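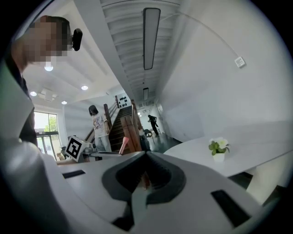 Bokgate Rooms and Furniture List

README for version 2, Thu 7 February

What this is

A table of the furniture, lights and fittings on two floors of the Bokgate building, with one row per item. It replaces the January list, which only had the furniture. Baltasar Olmedo keeps the table. Liya Tilahun did the measuring and wrote most of the notes column.

What's in the folder

rooms.csv: 26 rows, one for each room, hallway or landing
items.csv: 300 rows, one for each item or fitting
finishes.txt: the words we use for colors and materials
changes.txt: what changed between versions

Columns in items.csv

item_id: a number that stays with the item even if it moves
room_id: matches rooms.csv
type: desk, cabinet, door, stair, ceiling light, wall plate and so on
shape: only filled in when it isn't a plain rectangle
finish: from finishes.txt
width, depth, height: in millimeters
moving_parts: drawers, doors, lids, or blank
maker: Trevon, Idetti, Boros or unknown
notes: free text

Blank means we didn't check. Zero is never used for a missing measurement.

How the rooms are split

The stair hallway is one room from the glass door to the back wall. The wooden staircase is a single item, with the handrail and balustrade entered under it as parts. Ceiling lights are split into long, small rectangular, square and round recessed. Each light has its own row. The ribbed part of the ceiling above the stairs belongs to the building and isn't listed.

Carpet and baseboard go in rooms.csv. Doors are listed with the room they close, and a door sign goes in the notes for that door.

The desk room

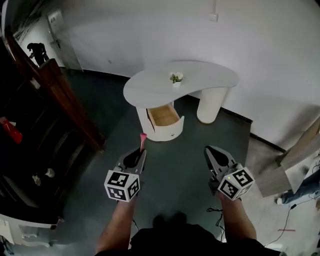 White kidney-shaped desk with its drawer open, potted plant on top.

Curved desks gave us the most trouble in the January list. Width and depth are now taken at the widest points of the top. Height is floor to top surface. The pedestal and the round leg don't get rows of their own. Drawers are measured pulled out, inside edge to inside edge, and the finish of the inside is written in the notes if it's different from the outside, as with the white pedestal and its light wood-colored drawer.

Plants and other small things on desks and shelves are left out. The tall dark cabinet is listed without its contents. Panels leaning on a wall are marked "not fixed" and should be checked again before anyone relies on the room_id.

Known problems

Two Idetti cabinets share an item_id. Use the room_id to tell them apart until the next version.
Shelf depths of 300 and 600 were read from the maker's label on the Boros units and haven't been measured.
The round recessed lights have no maker. We couldn't reach them.
Row 30 in items.csv has an old finish word, "offwhite". Read it as white.

Changes and corrections

Send the item_id, the column and the new value to Baltasar. For a new item, leave the item_id blank and he will assign one.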